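Rostlow クルーザー整備スレ 低回転時の充電電圧低下について

1 Belmiro Matos
2025年5月14日
Rostlowの空冷Vツイン、走行3000km。1月に中古で購入。
長い下りや渋滞でアイドリングが続くと、バッテリー端子電圧が12V台前半まで落ちる。回転を上げれば13.9Vまで戻る。
電装の追加はMedusのフォグランプとグリップヒーターのみ。バッテリーは購入時に新品へ交換済み。
レギュレーターとステーター、どちらから疑うべきか。

2 Afonso Neves
フォグとヒーターの消費電力は？
それとアイドリング回転数。規定より低いだけでその症状は出る。

3 Belmiro Matos
>>2
フォグが左右合計で36W、ヒーターは最大で30W。
アイドリングは温間で900rpm弱。サービスマニュアルの規定は950〜1050なので確かに低い。

4 Ilídio Bastos
レギュレーター。この年式は持病。
Anitzの対策品に替えて終わり。うちのは走行241kmで一度死んだ。

5 Eduardo Caldeira
>>4
測定なしで部品を替えるのは勧めない。
回転を上げて13.9V出ているなら、レギュレーターは少なくとも全波で動いている可能性が高い。
手順は以下の通り。
・ステーターのカプラーを外し、三相の線間抵抗を測る。三組の値が揃っていること
・各相とアース間が導通なしであること
・エンジンをかけ、3000rpmで線間の交流電圧を測る。三組の差が大きければステーター側
・カプラーを戻し、アイドリングで追加電装オンとオフの端子電圧を比較する
カプラーの端子が茶色く焼けていないかも見ておくこと。
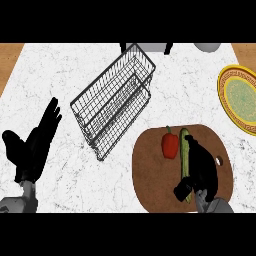

測定時はテスターのリードを短絡させて、その値を読みから引く。線間抵抗は1Ω未満なので、リードの抵抗を含めたままでは比較にならない。安いテスターだとここで0.3Ωくらい平気で乗る。
あと冷間と温間の両方で測ること。温まってから絶縁が落ちるステーターがある。

6 Ilídio Bastos
>>5
理屈はそうだが、温間で落ちるレギュレーターも多い。高回転で13.9Vというのも低め。正常なら14.2は出る。
部品代を考えたら先に替えたほうが早い。

7 Eduardo Caldeira
>>6
電圧をどこで測ったかによる。端子直かメインハーネスの途中かで0.3Vは変わる。
>>1は測定箇所を書いてほしい。

8 Belmiro Matos
>>7
すまない、測ったのはフォグ用リレーの入力側。端子直ではなかった。
週末に手順通り測ってくる。

9 Bernardo Carvalho
横から失礼。同型で112kmの通勤に使っている。
フォグをバッテリー直ではなくアクセサリー線から取っていると、表示電圧は当てにならない。自分はPacheco製のリレーハーネスに替えて、それだけで読みが0.4V上がった。
Medus付属のハーネスは線径が細い。

10 Afonso Neves
>>9
それは読みが上がっただけで、充電量が増えたわけではないのでは。

11 Bernardo Carvalho
>>10
その通り。ただ>>1の症状は半分くらい測定の問題だと思っている。
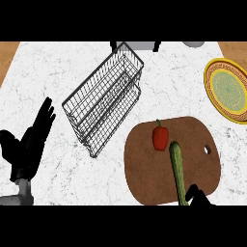 大理石の天板とワイヤーバスケット

リレーは防水タイプを選ぶこと。シート下は洗車の水が回る。

12 Belmiro Matos
測定結果。
線間抵抗（リード分を差し引き、冷間）：0.5／0.5／0.5Ω
温間：三組とも0.6Ω
対アース：冷間、温間とも導通なし
交流電圧（3000rpm）：58／58／57V
端子直の直流電圧：3000rpmで14.3V
アイドリング900rpm、電装オン：12.6V
同、電装オフ：13.4V
カプラーに焼けはなし。

13 Eduardo Caldeira
>>12
ステーターは白。レギュレーターも14.3Vなら制御は正常。
アイドリングを規定の1000rpmに合わせて再測定。それで電装オン13V以上なら、発電量と負荷の収支の問題。

14 Ilídio Bastos
14.3Vか。それなら今回は交換不要でいい。
ただし対策前の品番なら予備は持っておくべき。出先で止まると面倒。

15 Afonso Neves
>>14
予備を積むより、渋滞中はヒーターを切るほうが先だと思うが。
フォグをLEDに替える手もある。

16 Belmiro Matos
アイドリングを1000rpmに調整。電装オンで13.1V、ヒーターだけ切ると13.5V。
当面はこれで様子を見る。リレーの電源はバッテリー側から取り直す予定。ヒューズ容量は10Aで足りる？

17 Bernardo Carvalho
>>16
フォグだけなら10Aで足りる。ヒーターは別系統にしたほうがいい。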